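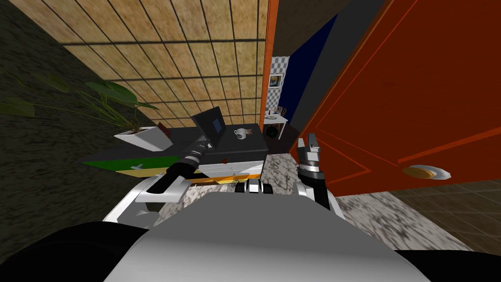 According to Bakari Gachanja, a recruitment fee should be counted as debt from the day it is agreed, even if no money has changed hands. We follow that rule here. Of the 931 workers surveyed in Nokstead, 54 said they had signed for a fee before seeing a contract. Most of them had come through Celtgate, and the rest through Collet - a smaller agency that closed in June. The fee was taken out of wages each month, often with no 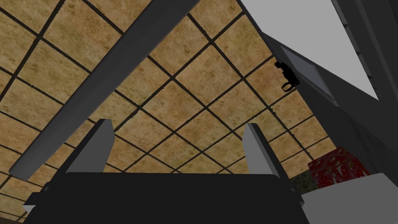

written record of what was still owed. Workers who asked for a balance were usually given it by word of mouth. In 3 cases the employer also held the worker's passport. We treat these separately in the next section, as the law on identity papers differs from the law on fees.

Figure 3. Rendered interior, two views.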